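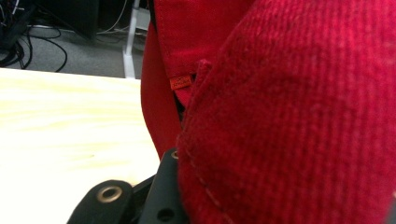 Slide 1. Red corduroy, with a smoother red behind it.

Speaker notes – "Reading the Glaze: Transferware for People Who Like to Turn Plates Over"
Slot is 28 minutes plus questions. Leave the title up until the doors close.

Slide 2. Hello and thank you
Thank the hosts. Say where the handling table is (left wall, after the talk, please take off rings and bracelets first). Ask for a show of hands: who has a blue and white plate at home? Who has looked at the back of it? There is usually a big drop between the first show of hands and the second, and that gap is my whole reason for giving this talk.

Start with the plate I bought at the Dokau flea market when I was a student. I paid 6 dollars for it. I wanted something to put under a plant. I still have the plate, the plant died years ago, and I have been turning plates over ever since.

Slide 3. What transfer printing is
Keep this quick but don't skip it. A design is engraved on a copper plate. Warm color is worked into the lines, the surface is wiped, and a sheet of thin tissue is pressed onto it. The tissue goes face down on the unglazed pot and gets rubbed hard with a stiff brush. Soak the tissue off, fire the piece to drive off the oil, dip it in glaze, fire again.

Pause here. I love this bit! Every one of those tissues was cut and laid by a person with scissors, usually working fast, and once you know that you start to see their hands everywhere.

Slide 4. Looking for the joins
The border on a dinner plate was printed on straight or gently curved strips and had to be eased around a circle. Somewhere the ends meet. Point to the place on the slide where half a flower runs into three quarters of a different flower. Then the second plate, where the join is so good I needed a lens and a cup of coffee to find it.

Tell them: when you pick up a plate on the table, find the join before you look at anything else. It trains the eye very quickly. Teapots are harder. The printers had a spout and a handle to get around, so look behind the handle, where the messy bits tended to go.

(If running late, drop the teapot.)

Slide 5. Blue, and then the other colors
Cobalt came first for a practical reason – it stands up to the heat of the glaze firing. Early prints can look quite dark and heavy, with thick lines. Later engravers learned to mix lines and dots, and suddenly you get skies, mist, the soft side of a tree. Show the two details next to each other and give people time. Don't talk over it.

Then green, pink, brown, purple. The pink always gets a reaction. Mention that a color alone won't date a piece, though it will tell you which part of the shelf to start from.

Slide 6. The glaze itself
Two things to ask of any glaze. Where does it pool, and what color is it there? Tilt the plate and look inside the foot ring. On pearlware you'll find a bluish tint where the glaze gathers. On creamware it leans yellow or green. Daylight is best for this. The lamps in here are warm, so everything on the table will look creamier than it is, and I should say so before somebody calls me on it.

Explain crazing. Fine cracks in the glaze, which can show up long after the piece leaves the kiln. They can be stained to look old, and I have been fooled. Tell the Bendico platter story here, short version: bought on a wet February morning from the Bendico salerooms, lovely even brown crackle, carried it home like a baby. Washed it that evening and the sink turned the color of tea. Real staining is patchy and tends to follow use – knife marks, the rim, the spot where gravy sat.

Slide 7. Marks and numbers
People wait for this slide, so slow down. An impressed mark was pushed into the clay. A printed mark went on with the pattern. A painted number or squiggle may belong to the decorator and may mean very little to us now. A mark can be copied, and a pattern name was often used by several potteries at once. Many good pieces have no mark at all.

My order for looking: weight, foot ring, glaze, print, and the mark at the end. I know it's hard. I still peek.

Slide 8. Stilt marks
Little rough spots, often in threes, where the plate sat on its supports in the kiln. Pass around the broken saucer in the padded tray. Start it on the right side, because last time it never reached the back row.

Slide 9. The Jansen dresser
My favorite group, so watch the clock! The Jansen collection started with 700 pieces and I have catalogued 200 of them so far. Show the soup plates in a row. Same pattern, same size, and the cow is in a different place on every single one. On one she is almost in the river. Let people laugh, then ask what that says about the speed of the work.

Slide 10. Looking after it
No dishwasher. Lukewarm water, a plastic bowl, one piece at a time. Paper or felt between stacked plates. For hanging, I like the Flitex discs on small plates with sound glaze, but not on anything crazed or restored, and never on a heavy platter. Don't lift a tureen by its handles. Somebody will ask about bleach. The answer is no, it gets under the glaze and stays there.

Slide 11. Questions
Repeat each question into the microphone. If it goes quiet, ask whether anyone has brought a plate. Lens and flashlight are in the blue bag. The table closes at 4:30.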